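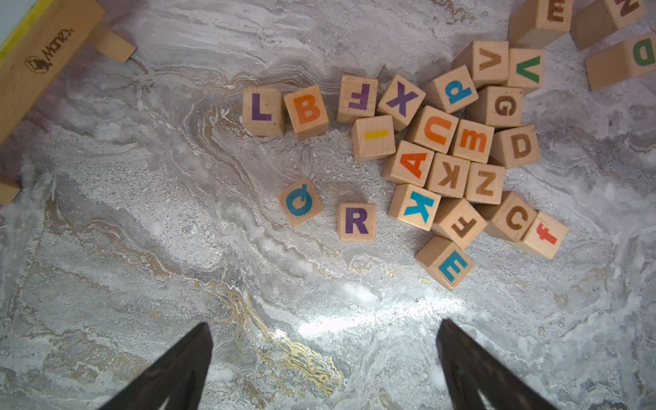
Letter blocks on the marble-pattern table, Sterar open day, Duvevville

Got to Duvevville later than planned, parking was a mess, so these notes are quick. Sterar opens its building to visitors in July and this was my first time going. Doors at 10, I walked in closer to 11 and had to be out by 3. Typing most of this up on the bus.

The building first. Old Bianchini warehouse, brick, behind the feed store. Room 5 is the one everyone told me to go see and they were right. Tables, good light, stuff you are allowed to touch. No ropes. I like that.

The alphabet table was my favorite. Plain wood cubes, pale, one big letter on top of each, printed in color. Purple L, orange B, a green V, a brown G. Scattered every which way – sideways, upside down, some at an angle. One of the d's is lowercase and blue, which threw me a little next to the capital D in brown. Or maybe that's the idea, kids need both. There was a light wood box up in the corner with a little animal in an oval and "Manes" in script. Nice printing on it. I wrote the name down so I can look for a set for my niece.

Tried to spell something. Grabbed a few, got as far as LOVE minus the O and the E, gave up. A family behind me was waiting so I moved along. Their kid went straight for the X.

Now the tabletop. I have to talk about the tabletop. Marble pattern, gray and white, with beige and tan running thru it in big loopy swirls, and skinny gold lines wandering all over. Very shiny. Where the light hits it you get a strong white glare, almost glittery. Pretty, but a pain if you are trying to read a letter on the far side. I kept moving my head around.
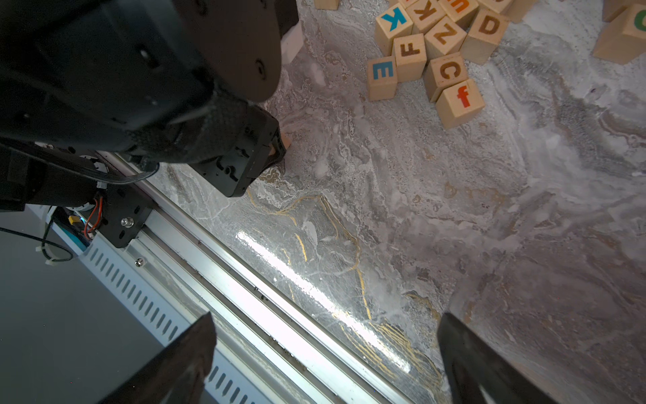
Photo: Sterar / Duvevville open day

I would still take that pattern for my kitchen. The gold veining is thin and kind of wavy, never straight for long, and it goes right thru the middle. The pale wood looks great against it. Asked at the desk if the surface was something you could buy and got a shrug and a flyer.

The flyer is for Wevuditz, the weekend fair they run out of the same building. 332 tables last time, it says. Toys, wooden stuff, used books, a plant swap. I might go, depends on the bus.

Rest of the visit, fast. Upstairs hallway has old Bianchini crates stacked along the wall with the shipping labels still on – I could have stayed an hour reading those. Coffee was free and weak. Cookies gone by the time I got there. Restrooms clean, signs to them terrible, follow the green tape on the floor and ignore the arrows.

If you go: wear flat shoes, the floor downstairs is uneven near the loading door. Bring cash for the gift shelf, they don't take cards. I got 6 postcards and a wooden top that wobbles. Kids under 3 are fine in Room 5 but the stroller has to stay by the stairs.

Free to get in, donation jar at the door. The number 5 bus stops across the street and the last one back is way to early, so check before you leave.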